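Washolm Student Robotics Club
Summer progress report to the Tromham Education Fund
Friday, August 31, 2018

What we set out to do

When we applied in the spring we asked for support to move the club from tabletop kits to a real household job. The job we picked was making a bed. It sounded modest on the application form and it has been the hardest thing the club has ever taken on, and the students love it. By the end of the grant period we said we would have a two-armed robot pull a fitted sheet over one corner of a mattress, place a pillow, and spread a blanket, with students writing and testing every part of the control themselves.

We are a little past the halfway mark. The pillow work is in good shape, the blanket work is coming along, and the fitted sheet is still beating us.

Students and sessions

We finished the spring with 19 students and all of them came back after the June break, which we did not expect for a summer program. They are split into 3 teams: Grasping, Motion and Logging. Motion is the largest and the loudest. Two of the younger students switched from Logging to Grasping in July and have turned out to be very good at tuning the finger closing force.

We held 48 sessions between the start of the grant and today, most of them in the afternoon. Three more were canceled when the building's power was being worked on.

The robot

Mota is the name the students voted for, and it has stuck. It has two arms with a gripper on each, driven by a student sitting at the controls for practice runs and by the students' own programs for the scored ones. The first month went mainly into cables. A loop would snag when an arm turned inward, the run would stop, and somebody would have to start over. The Motion team rewrote the arm paths so the wrists turn less, and stoppages from snagging dropped off so sharply that we took them off the weekly problem list.

Pillow placement

This is the part we're proudest of! A run counts as good if the pillow ends up against the headboard and the robot lets go cleanly. Over the summer the students logged 651 runs on the pillow alone, every one with a short note on what went wrong or right. Reading back through the log is a pleasure. The early notes say things like "dropped it" and the recent ones talk about approach angle and how much fabric to pinch.

The big step came when Grasping stopped going for the middle of the pillow and went for a corner of the cover. The two arms now start in front of the mattress, one reaching in over the bare surface and the other coming up beside the pillow.

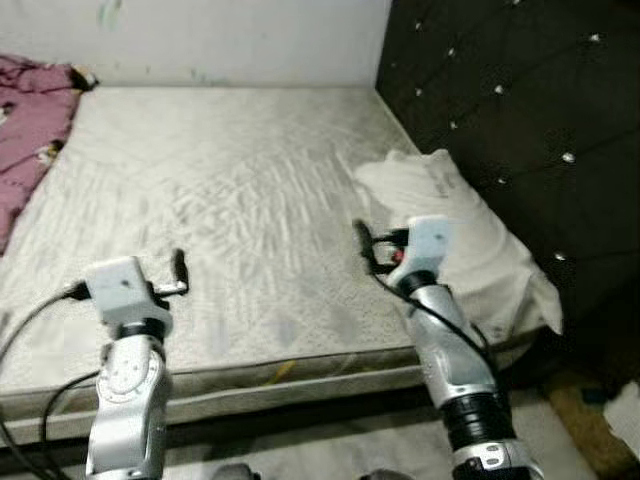 Blanket and fitted sheet

The blanket can be dragged up the bed from one side with both grippers closed on the edge. It goes on crooked about as often as it goes on straight, and Motion is working on keeping the two arms at the same speed. We think this will be solved by the middle of the fall.

The fitted sheet needs one arm to lift the mattress corner a little while the other pulls elastic under it. So far we can do the pull, and we can do the lift, and we have never managed the two together. The students have asked to keep it as the main goal and we agreed.

Spending

Spending is on plan. The largest item was replacement gripper fingers, ordered from Pavport, and we also bought spare cables and a second laptop for Logging. The travel line has not been touched yet. We would like to move a small part of it to cover another set of fingers, as corner grasping wears the tips faster than we budgeted for, and will send that request separately.

Next steps

Sessions start again once the school timetable is settled. We plan to finish the blanket, try the sheet with a lighter mattress, and hold an open evening where the students run Mota themselves for families and for anyone from the Fund who can make it. Please do come, they would be thrilled to show you.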